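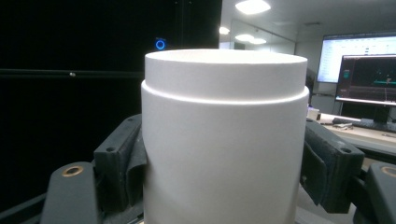
White container, open at the top, with a narrow collar stepped in from the body.

Basia
A catalog of everyday jars, tubs, canisters and pots, with the words people use for their parts

What's in it

Basia is a small catalog of household containers. It has 60 entries, one per container, and each entry records the shape, the opening, the way the thing closes (if it closes), and what the people who handled it would call each part. That last bit is the reason I started, and it's still the part I get most excited about! Ask a few people to name the little step where a canister narrows before the opening and you get collar, neck, shoulder, rim, lip, "the ridge," and one very confident "the sill." All of those are in here.

The containers came off kitchen shelves and out of bathroom cabinets, and a good third came from the reuse shop at Kemside, where the shelf of orphaned tubs is a real treat if you like this kind of thing. I do.

Files

containers.csv is the main table, one row per container.
parts.csv is the vocabulary table, one row per word per part per container.
closures.csv covers lids, caps, stoppers and snap rings, linked back to the main table.
notes.txt has free-form remarks by entry, in whatever order they got written.

Everything is UTF-8 with commas and straight quotes. Open containers.csv first, then go wherever you like.

Columns in containers.csv

id: a short code, letter plus number. The letter is the shelf it was on when we cataloged it and means nothing else.
body: cylinder, tapered, square, oval, other. "Tapered" is for anything where you can see the sides aren't parallel when it's standing on a table. If you need a ruler to tell, it's a cylinder.
collar: none, stepped in, stepped out, sloped. See below, this one took forever.
mouth: how wide the opening is compared with the body, as full, wide, medium or narrow.
finish: matte, glossy, mixed, textured.
color: the plain word. White, off-white and cream are merged into "white" in this column, with the original word kept in color_as_written.
closure: open, screw, push-on, hinged, stopper, missing. "Missing" means there's clear evidence a lid belongs there, such as threads. "Open" means it looks made to stand open, or we couldn't tell.
former_use: what was in it, if anyone knew. Lots of blanks.
current_use: what's in it now. My favorite column by far. Buttons, rice, paintbrushes, a whole lot of clothespins, and one tub that holds only the lids of other tubs.

About collars

We started with a yes/no column, and it fell apart the first Friday we sat down together. Tsion Tamiru had a row of canisters lined up on the bench at the Sanden house and kept moving one from the yes group to the no group and back. Its top section was slightly narrower than the body, but with a soft slope where you'd expect a ledge. Was that a collar or a shoulder? We talked about it right through lunch.

So now there are four values:

none: the wall runs straight up to the rim.
stepped in: the wall goes up, there's a ledge you could rest a fingernail on, and a smaller ring carries on above it.
stepped out: the same, but the ring on top is bigger than the body. Fairly rare in this batch, and mostly on things with a roll-over rim.
sloped: it narrows or widens gradually with no ledge.

Stepped in is my pick of the four. A ledge like that catches the light beautifully, and on a plain white container it's often the only line you have to look at. It also makes sorting quick, as your thumb finds it before your eyes do.

If a container has more than one step, record the one closest to the mouth and put the others in notes.txt.

Columns in parts.csv

id: matches containers.csv.
part: our own neutral label (mouth_edge, upper_ring, step, body_wall, base, grip_area).
word: the word as given, lower case, with spelling left alone.
speaker: a code, one per person.
sure: yes, no or laughing. The third value was Elsie Sugden's idea, for people who clearly made up a word on the spot and were pleased with it. Please don't drop these rows! Several invented words were later used by other speakers who hadn't heard them.

The question was always the same: "What would you call this bit?" with a fingertip on the part. No choices were offered. People could say "no idea," and that's recorded as an empty word with sure set to no.

How entries were made

Two people looked at every container separately and filled in body, collar, mouth and finish. Where they disagreed, the container went to the end of the bench and got a third look later in the day. I kept the original answers in first_look and second_look, so you can see exactly where we wobbled. Collar and mouth are the wobbly ones. Finish was surprisingly calm, apart from tubs with glossy bodies and scuffed bases.

Hyun is the little label maker script we used for the id tags. It's in the tools folder in case anyone wants it, but nothing in the tables depends on it. The labels peel off cleanly from smooth surfaces and very badly from textured ones. You've been warned.

Notes run up to 40 words each. We set that limit after Zhiqiang Liang wrote a page on a tea canister. The page is excellent and I've kept it at the bottom of notes.txt under "long."

Good uses

Teaching the vocabulary of shape, in any language class where people can bring a container from home.
Writing clearer listings for reuse shops and swap tables ("tall white tub, stepped collar, no lid" finds its new owner faster than "tub").
Practicing table joins on something friendlier than sales figures.
Planning a pantry. Filter by mouth, pick everything marked full or wide, and you have your list of things you can get a scoop into.

Less good uses

Anything to do with food safety. We didn't test any container, and former_use is based on memory and old labels.
Guessing materials. I left material out on purpose after we got three different answers for the same pot. If you need it, handle the real thing.
Volume. A capacity column is coming, but the measuring so far was done with a kitchen jug by different people on different days and I don't trust it yet.

Known gaps

Square containers are thin on the ground. Glass is probably too, though with no material column you'll have to take my word for it. Speakers are mostly adults who cook, so the words lean toward the kitchen. Hsiu-ying Chung is gathering a second round of words from potters and has already sent a lovely batch (gallery! foot! waist!), which will go into parts.csv with its own speaker codes.

The color column is the weakest. White things in a row look like five different whites, and the same tub was called white in the morning and gray by late afternoon. Use color_as_written if the difference matters to you.

Contributing

Yes please! Pick a container, copy the last row of containers.csv, and fill in what you can. Leave blanks blank. If you're adding words, ask at least one person who isn't you. Words in other languages are very welcome; put the language in the lang column and don't translate.

Please don't correct anybody's word. "Sill" stays.

Changes

Current: collar split into four values, first_look and second_look added, "laughing" added to sure.
Previous: color merged, originals moved to color_as_written.
First: main table only, with a yes/no collar column and a lot of optimism.

License and credit

Free to use, change and share, with a line saying it came from Basia. Tables and README by Padmavathi Menon; corrections can go in the issues list with the container id in the title.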